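Workshop notebook, Grondstead ceramics studio
Fri 28 March
Glaze bench, entry by V. Hrytsenko

Subject: crawling and pinholes in the Joo white liner glaze.

The second batch of Joo white was fired overnight on the slow schedule and unloaded this morning. Results are better than those of the previous firing but remain short of what can be released to the Madudell order. Four test pieces were glazed from the new bucket and four from the old one. All were bisque-fired together and wiped down with a damp sponge before dipping.

Old bucket: crawling at the inside corner where wall meets floor on three pieces, and pinholes near the foot on the fourth. New bucket: no crawling. Two pieces show fine pinholes under the handle join, visible only with the lamp held low.

The new bucket was sieved twice and left to stand before use. The old one was sieved once, in January, and has been topped up with water on several occasions without a record being kept. This practice should stop. A card is now taped to the lid of each bucket, and any addition is to be written on it with initials.

Dip time was held at a slow count of four for every piece. The glaze coat on the new set dried evenly. On the old set, hairline cracks appeared in the dry coat within minutes, in the same corners that later crawled. Cracks of this kind were rubbed down with a fingertip on one piece only, and that piece crawled least.

A smooth, glossy white over the whole surface, handle included, remains the standard for the mugs. 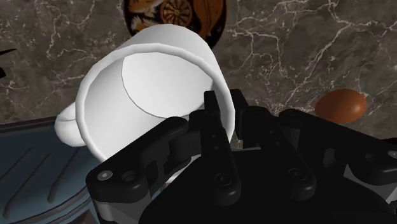
Han-gyeol Nam, reading this entry at midday, disagreed with the emphasis on sieving. In his view the old bucket has simply taken on too much water and then been laid on too thickly to compensate, and the cracking in the dry coat is shrinkage. He would dry out a measured 900 grams, remix it to the original recipe and fire it beside the new batch before anything is thrown away.

The suggestion is accepted. The sample has been set out on a plaster slab and covered with newspaper.

Other matters. The lower Nirix element is slow to glow – the top one is fine – and the kiln lagged 30 minutes behind schedule on the last climb. The connections should be checked with the power off at the wall. Cone packs are running low. The shelf nearest the door needs fresh wash; the old coat is flaking onto the ware below.

To do: remix sample, handle joins to be sponged again before dipping, order cones.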